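Working from the dining table, anyone else? (Sisside Home Forum > Apartment Living)

berkus_lane
Posted 20th December

I've been working from home four days a week since May and I still don't have a real desk. The second bedroom went to the baby, so I'm at the dining table. It's fine for email. By mid-afternoon my shoulders hurt and I've got the laptop propped on a cookbook.

Budget is $205 including delivery. I'm looking at three options:

A wall-mounted fold-down desk. The Tanport one is $170 and the reviews are decent.
A narrow writing desk behind the couch. I've found a used one for $80, but it would block part of the radiator.
Keep the table and spend the money on a good chair, a separate keyboard and a stand.

We rent, so I have to be careful about drilling. My wife is leaning toward the third one. I want something I can close at the end of the day. What did you all do?

quietcorner
Third option, no question. I went through two cheap desks before I worked out that the chair was the problem. Dining chairs are the wrong height for typing. Get a used office chair from a place that clears out offices. I paid $100 for mine and the arms go up and down.

mapleandtin
I'll disagree with that. A chair helps your back but it doesn't help you stop working. When my laptop lived on the table I was answering messages during dinner. We had a glass table at the time, which had its own problems. Cold on the wrists in winter, and an optical mouse won't track on clear glass unless you put something under it. 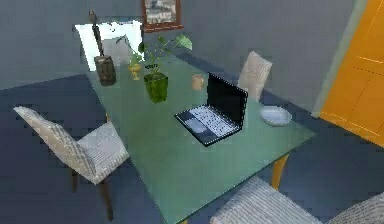
Laptop on a glass dining table.

I moved to a fold-down and I haven't gone back. Shut it at the end of the day and you're done.

quietcorner
You can also close the laptop and put it in a drawer. That costs nothing.

mapleandtin
You can. I didn't.

Hollis_Pike
Question for the OP, what are your walls? If it's drywall you need to hit studs for a fold-down desk, and you might not have studs where you want it. If it's an older building with plaster it's a different job again. Read your lease too. Mine allows picture hooks and nothing bigger. I asked about a shelf and it took the management company three weeks to say no.

berkus_lane
Drywall, I think. It sounds hollow when I knock. The lease says "no permanent fixtures" which could mean anything. I'll ask in writing.

On the glass table thing, ours is solid wood with a bad finish. Everything leaves a ring, so I'd want a desk mat if we go that way.

tamarack
Get the mat either way. Felt ones pill. The fake leather ones wipe clean but smell for a week when they're new, so unroll it somewhere with a door.

For what it's worth I had the Tanport fold-down for two years. The desk itself held up. The hinge on the left side got stiff and I had to lift with both hands. It's also shallower than you'd expect. A laptop fits, a laptop plus a monitor doesn't. Measure the depth with painter's tape on the floor before you order and sit at it with your chair.

berkus_lane
That's useful, thanks. I do want to add a monitor eventually, so that counts against it.

oddsocks_9
Has anyone said anything about light yet? People spend all their money on furniture and then sit with a window right behind the screen. You squint all day and blame the desk. Sit side-on to the window if you can. If you can't, get a shade you can pull halfway. We're on a high floor with nothing across from us to block the sun and I moved my setup twice before I got it right.
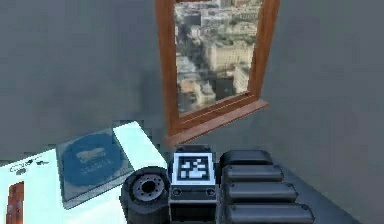 mapleandtin
Side-on is right, but watch which side. I'm right-handed and with the window on my right I get a shadow of my own hand whenever I write anything down. On the left it goes away. It only matters if you use paper.

Hollis_Pike
I've never had a problem facing the window straight on. I like being able to look at something far away. My eye doctor told me to do that anyway.

oddsocks_9
Facing it is OK on an overcast day. On a clear winter afternoon with the sun low, no thanks. Depends which way you face, I guess. Mine is southwest.

berkus_lane
Our table is end-on to a north window. I get flat light most of the day and then it's dark by five. I've been using the overhead fixture, which is too yellow for video calls. A lamp would have to come out of the $205.

snorradottir_fan
Look at the small Snorradóttir clamp lamp. It grips the table edge and you can take it off for dinner. Check the thickness of your tabletop first. Mine wouldn't go over the lip on my mother's table and I had to return it.

quietcorner
So chair $100, lamp, keyboard, stand. You could do all of that inside the budget if you buy the chair used. I'd put the whole lot in a crate or a rolling cart when you finish. That gives you the "closing it up" part without a drill.

mapleandtin
A cart is a fair compromise. I still think you'll stop putting things in it by the second week.

tamarack
Don't buy the $80 desk, by the way. Wood against a radiator dries out and the joints go. Also you'll be heating the back of a desk all winter.

berkus_lane
OK, used desk is off the list. I'm going to tape out the fold-down on the floor this weekend and go sit in some chairs. I've emailed the landlord about the wall. If he says no, it's the cart.

Hollis_Pike
Keep the email whatever he says. You'll want it when you move out.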